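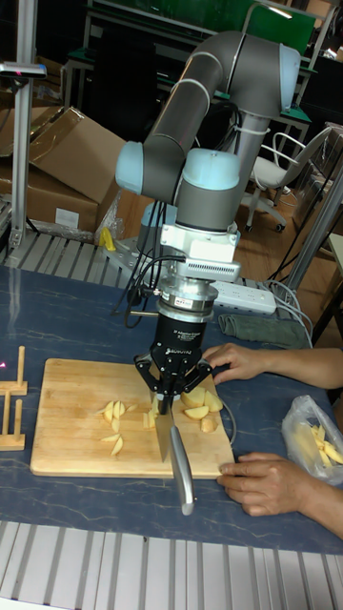 Inisora Interview Prep review: is the paid plan worth it for bank tech applicants?

By Kelly Marinho
October 23, 2024

I paid for two months of Inisora before my last round of applications, mostly because everyone in my course group chat seemed to have it. The pitch is that you practice the online tests and recorded video interviews that big employers use, get a score, fix what's wrong and walk in ready. I applied for graduate developer jobs, nearly all of them at banks, so that's the only angle I can judge it from.

The coding tests first. They're fine. The questions are sorted by topic, the editor doesn't lag, and the timer sits in the corner making you nervous the way a real one does. But if you've spent any time on the free practice sites you've seen most of this already. I recognized the string problems, the graph problems and the one with the coins. The written solutions are short and a couple of them skip the step you'd be stuck on.

The video interview practice is what they charge for, and it's where I have the most doubts. You get a question on screen, a short time to think, then you record. Afterward you get a score for "confidence," "clarity" and "structure." I answered the same question twice in one evening with nearly the same words. The first try got a 5 for confidence and the second got a 9. The only difference I can think of is that I sat up straighter. There's no explanation of what the score is based on, and I wrote to support to ask and got a link to the page I'd just read.
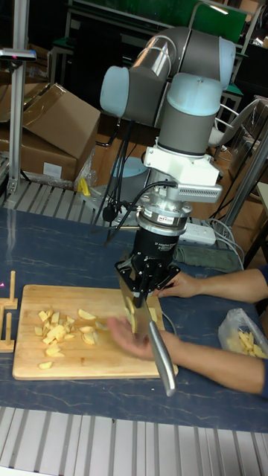 I also don't buy the claim on their front page that members are "far more likely" to get an offer. More likely than whom? People who pay for interview prep are probably sending more applications and practicing more to begin with. I looked for a number or a study and couldn't find either.

What did help was the question bank for the "why this bank" and "tell me about a conflict" type of thing. Reading a pile of those in one sitting made me notice that I had one story and was using it for everything. My friend Lacey Whitlock got the same benefit from a list her careers office hands out for free, so take that how you like.

Watch the billing. The plan renews on its own, and the cancel button is under "Preferences" instead of "Billing." I was charged for a month I didn't want and it took 11 days to get the money back.

I had 2 final interviews after using it. One was with people who mainly wanted to talk through my group project, and nothing in Inisora came close to that. They kept asking why I'd picked one database over another. I'd have been better off rereading my own code.

If your school has no mock interviews and you freeze up on camera, pay for one month, use the recorder every day and ignore the scores. Set a reminder to cancel. Everyone else can skip it and ask a friend to be mean to them for an hour.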